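**Gikell abre en Nadar un punto de devolución para latas de bebida**

Los vecinos de Nadar pueden llevar desde este mes sus latas de aluminio vacías al nuevo punto de devolución de la cooperativa Gikell, situado en la planta baja del antiguo almacén Jõgi. El servicio recibe también latas de otros países, una cosa que hasta ahora no era posible en el pueblo y que muchas familias habían pedido.

El punto está abierto por la tarde, hasta las 6, y acepta hasta 100 latas por persona en cada visita. Por cada 20 latas se entrega un vale, que se puede gastar en la tienda de la misma cooperativa. Las latas deben llegar abiertas, vaciadas y sin aplastar, porque la forma ayuda a clasificarlas. La anilla puede quedarse en la tapa.

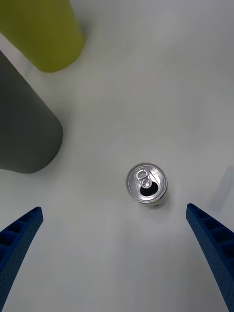 Sobre la anilla hubo bastantes preguntas en las primeras tardes. Muchas personas la arrancan por costumbre y la guardan en un frasco aparte, pero Gikell pide que no se haga. Una anilla suelta es demasiado pequeña para la máquina de Vollimach, la empresa que recoge el material, y se pierde con facilidad entre los restos. Quien ya tenga anillas guardadas en casa puede entregarlas en una bolsa cerrada, aunque por ellas no se da ningún vale.

La cooperativa recomienda enjuagar las latas con un poco de agua y dejarlas boca abajo durante la noche. No es necesario usar jabón. Tampoco hay que quitar nada de lo que está impreso en el metal.

El tamaño no tiene importancia para el vale: una lata pequeña cuenta lo mismo que una grande. Esta regla ha sido bien recibida en las casas donde se compran refrescos importados, que vienen con frecuencia en latas más finas que las habituales. En la mesa blanca de clasificación se ven marcas conocidas con textos en otros alfabetos, como una Pepsi negra, o de un verde muy oscuro, con una banda verde lima debajo de la tapa y letras que parecen coreanas.

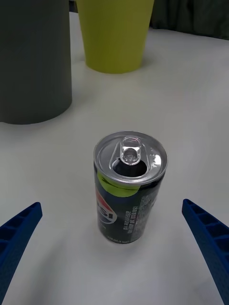
Con los envases del extranjero existía antes otro problema. En el supermercado, la máquina lee el código y rechaza los que no conoce, de modo que terminaban casi siempre en la basura general. En el local de Gikell la clasificación se hace por el material, y el idioma de la lata no cambia nada.

No se aceptan por el momento aerosoles, latas de conserva ni botellas de vidrio. Las botellas de plástico tienen su contenedor propio en la entrada del almacén, pero sin vale.

El servicio funcionará como prueba durante 3 meses. Después, Gikell y Vollimach decidirán si se mantiene el mismo horario o si se añade también la mañana. Los vales entregados en el periodo de prueba seguirán siendo válidos en la tienda hasta diciembre.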